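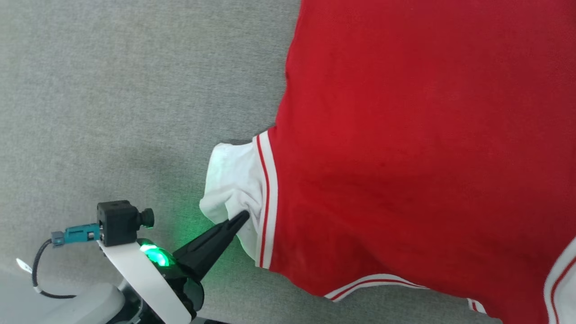 Is Skurnness finished, or is it another comic that will stop in the middle?

The publisher calls issue 13 the finale. It does wrap up the lighthouse murders, but the drowned twin is left hanging and the last page sets up a second series that has never been scheduled. I'd treat it as a long first act and budget accordingly.

Do I need to read Ganero first?

You'll be told so on the back cover. I read them in the wrong order and missed one joke. Ganero shares a town and a villain's hat with Skurnness, and the "shared universe" talk started when there were leftover copies of Ganero to sell.

Which collected edition should I get?

Flundum Press has two. The paperback is 652 pages and contains every issue. The deluxe hardcover is 749, and the extra pages are scripts, rejected covers and an essay congratulating everybody involved. The art is the same size in both, whatever the sticker says.

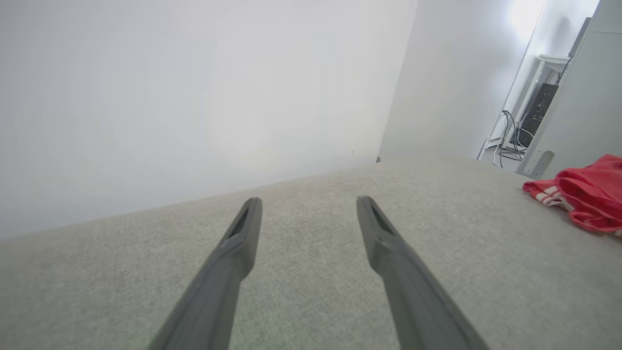
A reader from Vallejo objects that the scripts alone are worth the higher price, as they show the flooded church chapter was meant to be silent and had its captions added late. Fair enough, and those captions are bad. I still wouldn't pay extra to have it confirmed.

Is the variant cover of issue 1 a good investment?

Sellers were asking $67 for it in April. Asking is the important word. I haven't seen a completed sale anywhere near that, and "limited" was never given a number.

Will there be a TV show?

One has been "in development" since before issue 4. Believe it when there's a cast.

Page last updated 2 October 2021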